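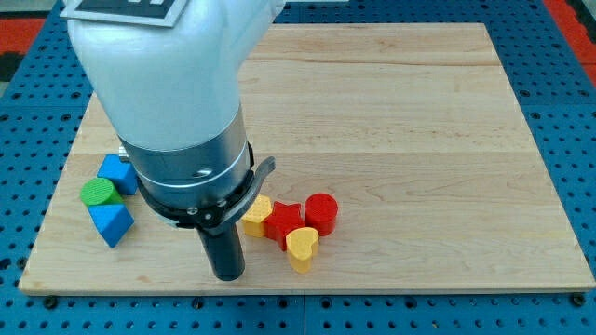 Oiling and Maintaining Wooden Boards

Wood moves with moisture. A board that takes on water on one face and dries on the other will cup, and repeated cycles open the end grain. Regular oiling slows this down.

Choosing an oil

Use food-grade mineral oil for boards that touch food. It does not harden and does not go rancid. Raw olive or sunflower oil stays sticky and smells after a few weeks. Pure tung oil cures to a tougher surface but needs long drying times between coats. Boards used only as a work surface can take any furniture oil, including the Basadex hard wax type.

Preparing the surface

Wash with warm water and a little dish soap. Rinse, wipe, and stand the board on edge overnight. Do not dry it against a radiator.

Sand with the grain, 120 grit first, then 220. Wipe with a damp cloth to raise the fibers, let dry, and sand once more with the 220. Light knife marks can stay. Deep ones hold food and should be sanded out or planed.

Applying the oil

1. Warm the bottle in a bowl of hot tap water. Thin oil soaks in faster.
2. Pour a small pool and spread it with a lint-free cloth. Cover both faces and all edges.
3. Give the end grain a second pass while the first is still wet.
4. Wait 10 minutes, then wipe off everything that has not soaked in.
5. Leave on edge overnight. Repeat the next day.

A new board usually needs more than 2 coats. Stop when the surface stays evenly dark and a drop of water beads on it.

Rags used with tung or linseed oil can heat up and catch fire. Lay them flat outdoors to dry before disposal. Mineral oil rags do not carry this risk.

Stains and smells

Coarse salt and half a lemon remove most onion smells. Rub, leave for a few minutes, rinse. Black marks near screws or metal feet are iron stains. Oxalic acid lifts them, but keep it off food boards.

Flattening a cupped board

Lay it hollow side down on a damp towel and check every few hours. Remove it as soon as it sits flat, then dry it on edge. Re-oil both faces equally.

Last updated Jun 13, 2026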